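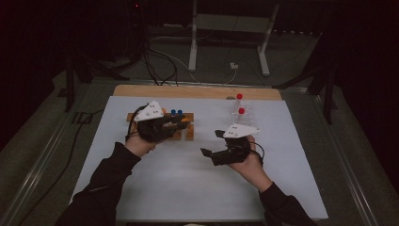

Section 4: Setting up the tube-moving task

By now you should have both grippers charged and paired (if you haven't, pop back to Section 3, it only takes a few minutes and we'll wait for you). This section gets you from a bare white board to your first proper recorded run, and it's the part most of our newcomers at the Diltham student robotics club enjoy best, so don't rush it!

You will need the white board, the wooden stand, the clear rack, the blue-capped and red-capped tubes, and the pair of hand-held grippers with their marker plates fitted. Everything except the board lives in the Texier crate.

1. Lay the board flat on the table frame with the wooden strip on the far side from you. Give each corner a gentle press. If it rocks, shift it along until it settles.

2. Put the wooden stand to the left and the clear rack towards the upper right. Leave the middle of the board clear, as you'll want plenty of room there for passing a tube from one hand to the other.

3. Load the blue-capped tubes into the wooden stand and the red-capped ones into the clear rack, and push the caps on firmly.

Caution: practise with empty tubes only. Water and gripper electronics are not friends, and a replacement jaw set takes ages to arrive.

4. Check the white triangular plate on top of each gripper. The dots should be clean and facing up, and the plate shouldn't wobble. Wipe it with a dry cloth, never with spray.

5. Take one gripper in each hand, holding it from underneath with your fingers curled round the body. Keep your fingers off the plate, and let the cable loop out freely to the side.

6. Open Flumico on the laptop, choose "Two hands", and wait until both plates show green. Then press Record and hold still for 2 seconds before you move.

7. Bring the jaws in slowly, close them just below the cap, lift straight up, and set the tube down wherever your task card tells you. Your other hand can hover over the middle with its jaws open, ready to help.

Note: a run stops by itself after 193 seconds. That is far longer than you need, so please take your time.

8. Press Stop, give the run a name and save it. Our shared folder holds 2,000 runs, so do have a quick tidy of your failed ones before you go home.

If a plate keeps dropping out to red, tilt your wrist back a little and try again. If that doesn't cure it, write the run name in the logbook and show Lama Sfeir at the next session.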